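We use cookies to remember your district. Accept | Manage settings

Section 3. Sending testimony through the Kandden portal

Kandden files your written testimony on a state bill with the committee hearing it. It can't make the committee read it.

1. Enter the bill number with no spaces. "HB 28" gets you an error message; "HB28" gets you a form.

2. Choose Support, Oppose or Comment. Comment is for people who oppose a bill but have to share an elevator with its sponsor.

3. Paste your text, two pages at most. Page three is deleted without a sound.

CAUTION: The portal closes 28 hours before the hearing. Hearings move. The deadline moves with them, usually toward you.

4. Press Submit once. Pressing it again files you as a second person with identical views, and the clerk will call.

NOTE: If you're speaking in person too, bring your receipt number and pack for an overnight. Hearings run late. 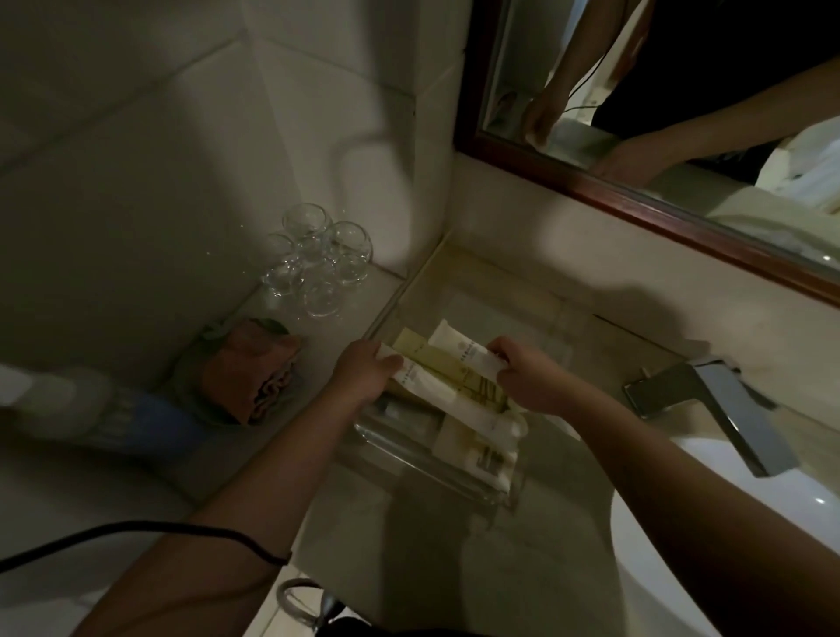
5. Save the receipt as a PDF. Kandden keeps its copy until the end of August.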